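September 3, 2022

Saturday, so the building is quiet and I get the good bench. Writing this up while the third batch dries, before I forget which jar was which (again!).

Where we are with the indigo: the small vat is finally behaving. I'd been fighting it since Tuesday and was ready to pour it out, but I warmed it up, gave it a pinch more lime and left it alone overnight with the lid on. This morning it had the coppery skin on top and the liquid underneath was a nice murky yellow-green. I wanted to hug it. Test strip went in, came out green, turned blue in my hand while I stood there dripping on my shoes.

Recipe for the record, because the last one got written on a paper towel and I used the paper towel:

Fructose vat, the bucket with the red tape. 25 g indigo (the Somboon powder, not the old tin), 50 g slaked lime, 75 g fructose. Filled to the line. Hydrate the indigo first, in a jar with marbles, and shake it way longer than you think you should. I did mine in two goes with a coffee in between and there were still specks at the bottom when I poured.

Fabrics today were the plain cotton from Tislow, the linen scraps and one piece of the hemp that Nantana Sangkhawat brought back in January. All scoured yesterday. The cotton threw off a shocking amount of brown gunk in the scour, so whatever Tislow calls "ready to dye," I don't. I scoured it a second time and the water was still the color of weak tea. Going to write to them about it — not angry, just want to know what's on there, and whether the heavier weight has the same finish.

Dips: everything got 2 minutes in, then out to air until there was no green left, then back. Three dips for the cotton, three for the linen, five for the hemp because I was having fun.
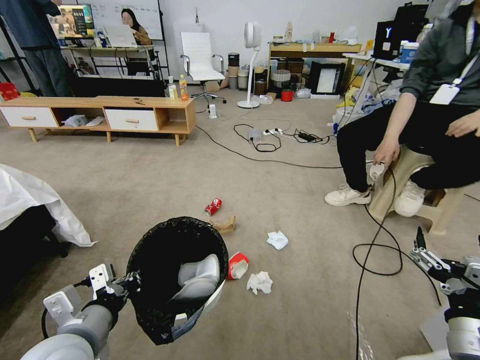
The linen is the winner by a mile. Deep, even, a tiny bit of red in it when you tilt it to the window. The cotton is fine but flat, and it has two pale blotches near the fold where I didn't work it open under the surface. My fault, I was rushing and I had the clip on too tight. The hemp is weird and I love it. It took the color in streaks along the thick yarns, so it looks like old denim, only softer. I don't know if I could get it to do that again. Nantana, if you're reading this, is there more of that bolt or was that the end of it?

Rub test once they were dry enough: white rag, twenty strokes each. Linen left a faint smudge, cotton left more than I'd like, hemp left a lot. That's probably the five dips sitting on the surface. I'll neutralize in the vinegar bath, wash properly and rub again on Monday before anybody panics.

About the order for Rollance. They want 500 napkins in a mid blue, all matching, and I keep telling everyone that "all matching" and "natural indigo" are only on nodding terms. What I think we can do is dye in sets and sort at the end, so each box matches inside itself. We'd need a bigger vat. The small one was already sluggish by the last hemp dip (the liquid was going toward blue and I could see cloudy bits), and this was a handful of scraps. I priced the big lidded tub from Caltach and it comes to 1250 with shipping, which made me sit down for a minute. There may be a used one. I'll ask before we spend that.

Stuff that went wrong, other than the blotches: the pH strips in the drawer are old and everything reads the same sad mustard color. Bought fresh ones on my own card, receipt is in the envelope. Also I left the thermometer in the scour pot with the lid down and it now says the room is 61 degrees Celsius, so don't trust it.

Tried one resist on a leftover bit of linen, rice paste through the leaf stencil. The edges held for two dips and then started to go soft on the third. I think the paste wasn't fully dry. Thicker next time, and let it sit overnight, even though I hate waiting for paste.

For Monday:
vinegar bath, wash, second rub test
feed the vat (a little fructose first, wait an hour, then look before adding lime)
email Tislow about the finish
cut and label the swatches, with the number of dips ON the swatch this time
ask about the used tub

The vat is stirred and covered. Please don't open it to show people over the weekend, it hates air and so do I at this point. Swatches are on the line by the sink, still damp at the hems.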